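Druson Bench Arm Pair, Model 2504
Mallton Equipment Catalog, Bench Automation
Page revised 13 June 2024

The Druson 2504 is a two-arm bench system intended for institutions that wish to measure which manual tasks a machine can perform at present and which still require a person. It is supplied by Mallton with the Kondska task set, a graded series of 40 chores drawn from the household and the small workshop.

Status of automatic operation

The lower grades of the task set cover sorting fasteners, closing lids and placing parts in trays. Mallton rates the system for unattended work in these grades only. Folding cloth, sewing on a button and mending a seam remain in the supervised grades. Thread and soft material change shape each time they are touched, and purchasers should not plan staffing on the assumption that such work can be left to the machine.

The Marinescu stitching module extends the upper grades to curved-needle work on a soft practice pad. It comprises 13 exercises, from picking up the needle to tying off. An operator must be present throughout.

Supply and service

Standard delivery includes both arms, the control cabinet, the task set and a bench cover. Instrument tips are consumable items and are ordered separately under part 133. Installation visits for the current year resumed in April. Requests for the stitching module should state whether the arms are already in service.

Stitching work, wide and close views

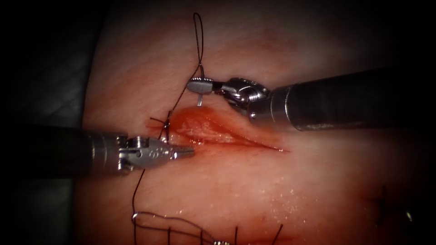
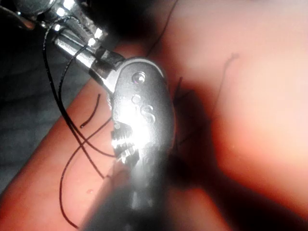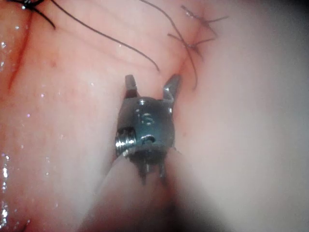

Customer comments

Kondska task set, upper grades: we bought the system in the hope of handing over our linen repairs, and we have not been able to do so. It sorts hardware all day without complaint from us. A torn pillowcase still goes to the sewing room. I would ask Mallton to publish completion times for the supervised grades beside those of a trained person, so that buyers can judge the difference before they place an order.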